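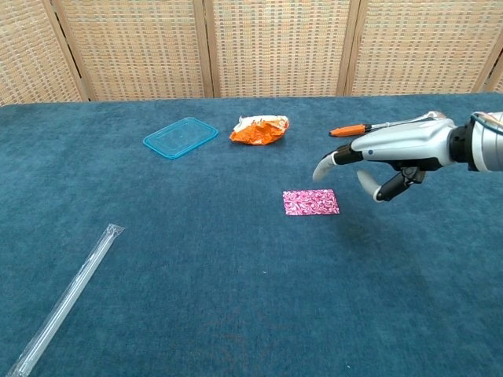
Blue lid and an orange-and-white wrapper on the table.

Skuris: household recycling words

Hello! I put this word list together with Tyra Solheim after we moved to Simiyu and kept muddling what goes in which bin. It has 900 entries in 2 plain text files, one word or phrase per line, then a tab, then the bin it belongs in.

I still haven't sorted out 13 of them (mostly jar tops – sorry!), so they're marked "ask". Use the list however you like, and do send me corrections.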